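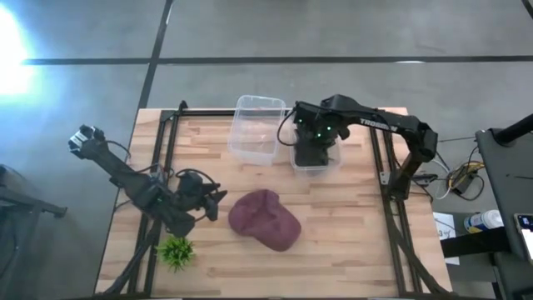

Butcher-block tabletop in pale and honey-toned strips.

Print this page | E-mail this page

Agbayani Chair Collection: progress report to the Plumis Fund
20 December 2025

Dear Stella,

I promised you a proper letter before the holidays, so I hope you have a cup of tea to hand. When I last wrote, in October, we had only just got the rush-seated chairs down from the upper store at Faneck (the stairs there are every bit as bad as I remembered) and I was fretting about the veneers. I'm glad to say that most of the fretting was wasted.

The Regency sabre-leg dining chairs are finished apart from their drop-in seats. Kvido Říha has reglued the loose rails with hide glue and let a new piece of brass stringing into the top rail of the carver, and you would have to be told where to look. He has left the old polish well alone, as we agreed at the start, and the colour is lovely.

The Windsors have been slower going. Two of them had been mended with iron screws many years ago, and getting those out of the elm without splitting the seats took Kvido far longer than either of us had allowed. One yew armchair still needs a stretcher, and we are waiting on a suitable bit of timber from Kurik, who have been very patient with my telephone calls.

On the money side, we have spent £3,127 of the grant so far, nearly all of it on bench time and horsehair, and £1,519 remains. I expect that to cover the upholstery, though the price of good webbing has gone up and I would rather mention it now than surprise you in the spring.

Janelle Espiritu has been through the old sale catalogues and matched the Gothic hall chairs to their original lot, crest and all. I was quite giddy about it! Her notes will go in with the final report, along with the receipts.

Still to do: the seats, the yew stretcher, and labels for the lot. Do come and see them if you are ever passing. We'll find you something sound to sit on.

With warmest wishes,
Eduardo Tiongson

Comments (3)

Kenneth Manalastas
Very pleased about the hall chairs. Is the crest painted or carved?

Eduardo Tiongson
Painted, Kenneth, and rather rubbed on one of them, but Janelle could make out the motto.

Rush Seater
Please don't varnish the rush!

Related items
Caring for cane and rush seats
Hide glue: notes from the bench
Agbayani Chair Collection: October letter
Windsor chairs in yew and elm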